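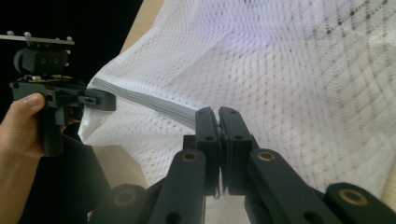

The stuck reading on the right gripper

I said in my last post that the mesh bag task was nearly finished. It wasn't, and I lost most of January to a fault I should have caught in the first afternoon. I'm writing it down while I still remember the order of things.

The task is simple to say. Two hand-held grippers, one in each hand, pick up a white mesh laundry bag by its edges, straighten it and fold it. Zineb and I do the recordings. The motion and the finger opening get saved together, and Silvan trains on them and runs the result on the pair of arms in the other room. We call the arms Lu, both of them, which confuses visitors.

Mesh is a nuisance to grip. The fingers can close on the body of the bag and come away with almost nothing, so we go for the hem, where there are several layers. Even there you have to close all the way and hold it. That means that for most of a recording the opening is at or near its lowest value, and a reading that sits still looks completely normal. Keep that in mind for the rest of this.

What Silvan saw first

Silvan had the first trained version running on Lu before lunch. The left arm picked up its side and let go of it where it should. The right arm picked up its side, carried it over, and then kept hold. The left arm went back for the second fold and started pulling against it. The bag went tight between the two arms and Silvan hit the stop.

There was no damage apart from a stretched row of mesh. Nobody was near the arms. But the right arm had not slowed down at all when the pull started, and the force limit that should have stopped it was still set for the old task, which was folding heavy towels. So we had two problems, and the second one was the more serious. I'll come back to it.

We ran it four more times with a hand on the stop. It held on in three of them.

Looking in the wrong place

My first guess was mechanical. The fingers on these grippers ride on two linkage arms with brass bushings at the joints, and last year we had one bind up after a drop. I took Lu's right gripper off and worked it by hand. It was smooth. I checked the pads for anything sticky. Then I swapped the left and right grippers on the arms, and the fault stayed with the right arm. That should have told me to look at the data, but I spent another day on the power supply instead.

Parveen was the one who asked to see the finger opening plotted for a whole batch, one line per recording. I had only ever looked at them one at a time. On her screen it took a minute to see. In some recordings the right-hand line dropped when the fingers closed and then went perfectly flat at 1,517, right up to the end. A real line is never that flat. Even with your hand clamped shut there is a little jitter in the last digit.

We had 420 recordings in the batch, and 33 of them had the flat line. I would not have thought that was enough to matter, but they were nearly all from the second half of the fold, where the letting go happens, and Silvan had been weighting that part more heavily.

The cause

It was the cable on the right-hand gripper. When you reach across to the left with that hand, the cable drags over the bag and pulls on the plug. The plug didn't come out. It moved just enough to drop the signal from the finger sensor, and our recording program, when it gets no new value, writes the last one again. I wrote that part of the program. It was meant to cover a gap of a few milliseconds, and there was no limit on how long it could go on.

I could make it happen on purpose after that. Close the fingers, reach over, give the cable a small tug with the other hand, open the fingers, and the screen still said closed.

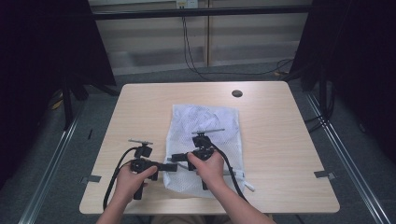
The right gripper over the bag, the left beside it. The right-hand cable runs down across the mesh.

What we changed

The program now stops the recording and beeps if the finger value is repeated for too long. Zineb hates the beep, and I have promised to find a different one.

The plug has a clamp on it, so a tug on the cable goes to the body of the gripper. I also want to run the cable back along the forearm with a couple of soft ties. We tried it once and the ties were too tight to turn the wrist properly, so that needs another go.

I went back through the older sets with Parveen's plot. Out of 1,271 recordings from the towel task there were no flat lines, which fits. With towels we hardly ever reached across.

On Lu, the force limit is now part of the task settings and the arms won't start without one. Silvan also added a check between the two arms – if both are closed and the distance between them goes past the width of the bag, they both stop and wait for a person. He tested it with an old pillowcase and it stopped every time he tried it.

We threw out the 33 and recorded replacements over two mornings. The new version is training as I write this. If the right arm still won't let go, I'll start with the plots.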